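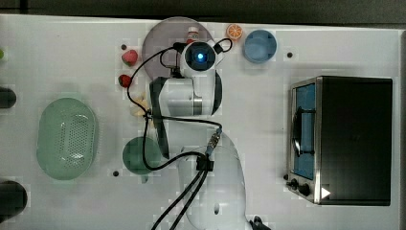
The arm over the kitchen table, strawberries to the left and toaster oven to the right.

Welcome to the Flidilell gallery! Flidilell is my kitchen robot project, and it lives on a white table at the Pacheco workshop, where I rent a bench and take up a lot more room than I pay for. I've been at it since July and people keep asking for pictures, so I finally made a page (a short one for now, more when I get a free evening).

A few notes on the arm shot. The cables are the thing I get the most mail about, and yes, that big loop off the wrist is on purpose - I had it tied down tight in version 2 and the wrist couldn't make a full turn without tugging on something. Now there's plenty of slack and I just try to keep it out of the fruit. The round camera with the blue middle is my favorite part of the whole build. My neighbor at the next bench, Man-lok Tu, talked me into putting it right up at the wrist and I'm so glad I listened, even though it meant redoing the bracket 3 times.

The job I'm working on is called "clear the plate" in my notes. Pick something up off the gray plate, put it in the green bowl, go back for the next thing. Sounds easy! My log is up to 211 tries, and the last 28 were all with soft toy food, which squishes in a way that hard plastic doesn't.

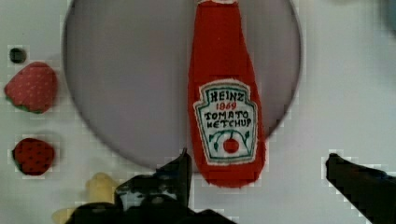 The ketchup bottle is the one I'm fondest of. It's soft, felt-like fabric, it says HEINZ 1969 on the label, and there's a little stitched tomato on the vine at the bottom that I think is adorable. It's also a pain to grab. The body is wide at the bottom and the neck is skinny, so where the fingers close matters a lot, and I'm still going back and forth on whether to come in low or reach up for the neck. The strawberries are much more forgiving.

Next on my list is a set of softer finger pads. I ordered a sheet of rubber from Branton and plan to cut them by hand, unless the Geltness folks down the hall let me use their cutter again - fingers crossed. If you've built something like this and have a favorite pad shape, drop me a line through the contact page!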